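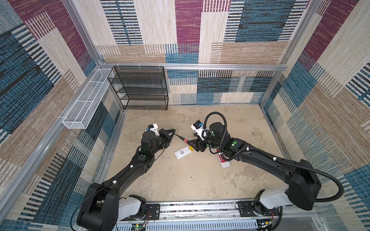

Dramani Okell-free edition, maintained by the Bench Systems Technician, Plunport workshop

Section 5: When a handover goes wrong

Read this section before you need it. Most people read it with one hand on the stop button, and the print is small for that.

A handover is the moment when one arm holds a tool and the other closes on it. On the Keltance cell the screwdriver is the usual culprit. It has a fat handle, a skinny shaft and a talent for rolling. The arms can stall with both grippers closed, each waiting for the other to let go, and they will wait with perfect manners until the end of the shift.

5.1 Signs of a stalled handover

The Nanell controller shows fault 11 and both arms hold position. The motors stay powered. An arm that is holding still looks exactly like an arm that is switched off, so go by the controller and never by the look of the thing.

5.2 Clearing the fault

1. Press PAUSE on the controller. Wait for the amber light.

2. Look at which gripper has the handle. The arm holding the handle is the one that keeps the tool.

3. Select the other arm and choose OPEN, SLOW. If the fingers are already clear of the shaft, choose it anyway. The controller wants to hear it from you.

4. Back the empty arm away by 100 mm along its own wrist line. Do not swing it sideways. The wrist cameras stick out further than you think, and the brackets snap before the arm notices.

5. Lower the tool until it rests on the tabletop, then open the second gripper.

6. Press the emergency stop. Only now may you reach in and take the screwdriver.

CAUTION: Never pull a tool out of a closed gripper. The gripper reads this as slipping and squeezes harder. It is doing its job, and your fingers are not in its job description.

CAUTION: The arms can sag when power is removed. Keep hands and sleeves out from under the elbows.

Note: Other items left on the table between the arms are fair game during step 5. Move them on the screen plan first, or pick a clear patch to lower into.

5.3 Before restarting

1. Check the hose and cable clips along each forearm. A clip that has popped off goes back on before the restart – a loose loop will find the nearest elbow.

2. Check the gripper fingertips for chips. Replace them as a pair.

3. Release the emergency stop, home the left arm, then the right. Homing both together is quicker until they meet.

4. Run one handover at SLOW with the foam dummy.

If fault 11 comes back on the dummy, the grip force setting has probably been reset to its factory value of 2000. Go to Section 7. Turning the cell off and on again will clear the message and leave the fault where it was.

Write every stall in the cell log, including the ones that fixed themselves.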